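The Gripper That Rents by the Week

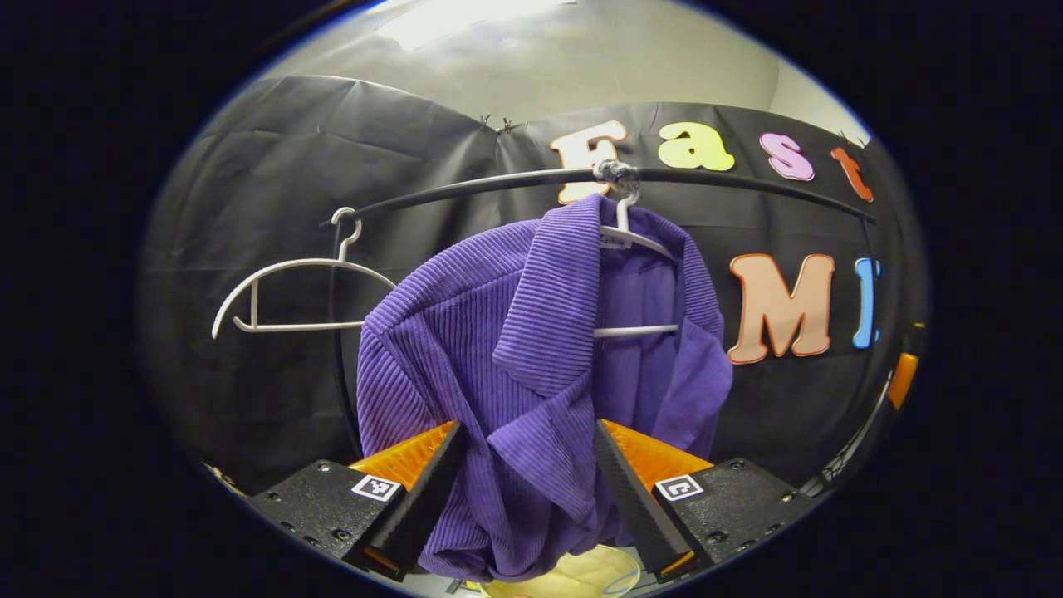 A purple ribbed jacket on the rail, between the fingers of the Flodside hand gripper.

The founder of Flodside does not like the word "robot," which is awkward for someone whose customers all want one. "What we rent is a handle with two fingers on it," she says. "The robot comes later. Sometimes a lot later. I have had customers where I would not bet on it coming at all."

Flodside works out of two rooms in Ovdale and hires out handheld grippers to people who would like a machine to do chores. A person holds the gripper and does the chore, over and over, while a camera on the tool records it. The recordings go to Flodside, get cleaned up, and come back as training material. The basic kit costs 400 a week. For 600 the customer also gets the cleanup, and a phone call on Thursday in which somebody from Flodside explains what they did wrong.

"People love the phone call," she says. I ask whether they really do. "They pay for it," she says.

Clothing is the job she gets asked about most. Her first customer in that line was Mujić, a costume rental shop that wanted its returns put back on hangers without involving a human being. The shop had sent her a list of requirements, and the first line was "all garments." She sent it back with a question mark.

"A shirt is fine. A shirt wants to be a shirt," she says. "A jacket has a lining, and the lining slides one way while the outside goes the other. Then you get corduroy, or anything with ribs, and the light does something different every time you turn it. I used to own corduroy. I gave it away."

I was handed a gripper and invited to try. The fingers have orange ridged pads and black tips that taper to something like a beak, and the black-and-white square markers on the housings are there so the software can keep track of them. Squeezing is easy. Letting go at the right moment is a skill, and I was told, kindly, that mine was "a style." It took me 20 attempts to get a collar to sit the way I wanted, and a good many of those ended on the floor.

Failed attempts are apparently worth keeping. "Not all of them," she says, looking at mine.

A new customer is asked for 200 clean runs of one task before anyone talks about a second. This is the part of the service that draws complaints, and she has heard them all: it is boring, it hurts the wrist, the intern has quit. Jasbridge, which makes a rival kit, asks for fewer. "They do," she says. "Ask them how the sleeves come out."

I did not get around to asking Jasbridge about sleeves. I did ask her about the wrist, and she admitted that the current handle is heavier than she would like. A lighter one is due in May. It was also due last May, and she brings this up before I can – a habit, I suspect, from the phone calls.

What about the shop? Mujić is still renting, and still hanging most things by hand. The arm they bought manages shirts and a certain kind of vest. Jackets it will pick up and hold, and then it seems to lose interest.

"They asked me if it was broken," she says. "I said no, it has just met a jacket."

She would recommend the kit to anyone with one dull task and a patient employee. Anyone with a warehouse and a deadline should call somebody else, and she has a number she gives them. It belongs to Jasbridge.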